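# Packing tape

**Packing tape**, also called parcel tape or box-sealing tape, is a pressure-sensitive tape used mainly to close cardboard boxes.
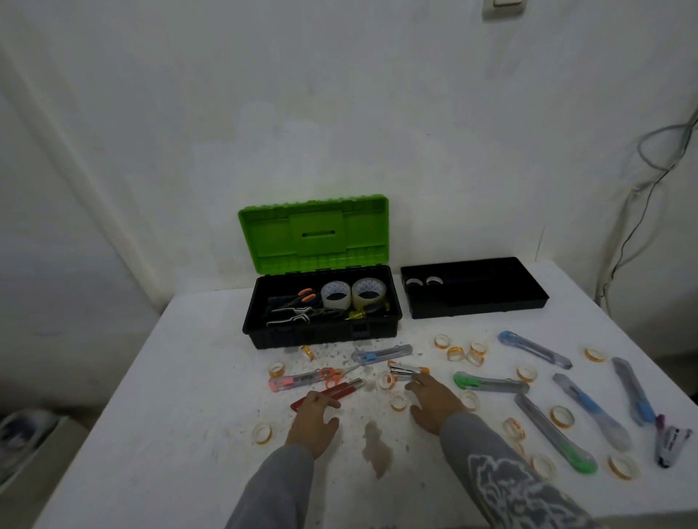 Most packing tape consists of a thin plastic film, usually polypropylene, with adhesive on one side. The adhesive sticks under light pressure and needs no water or heat, unlike the gummed paper tape that was common in shipping rooms before plastic film became cheap. The film is wound on a stiff core, and the finished roll is sold in clear, tan, and white. Makers often print the core, as on the two large clear rolls with blue-patterned white cores kept in a toolbox with a lime-green lid. Printing on the tape itself is used for company names or for warnings such as "Fragile."

## Adhesives

Three types of adhesive are in general use. Hot-melt rubber grabs quickly and suits recycled cardboard, but it weakens in high heat. Acrylic takes longer to reach full strength and resists yellowing, so it is preferred for boxes that will be stored. Natural rubber costs more and is used on rough or dusty surfaces.

## Sizes

Widths vary by country. In the United States the usual width is 2 inches, and rolls for home use are often much shorter than those made for warehouses. Machine rolls are longer still and do not fit a hand dispenser.

## Use

A single strip along the center seam, folded down over each end, is enough for a light box. Heavier boxes are closed with the H-seal — one strip on the center seam and one across each end. Tape applied in a cold room may lift later, and dust from the cardboard has the same effect.

## Recycling

Plastic tape is not recyclable with paper, although most mills screen out small amounts during pulping. Paper tape can usually stay on the box.

## See also

- Gummed tape
- Masking tape
- Tape dispenser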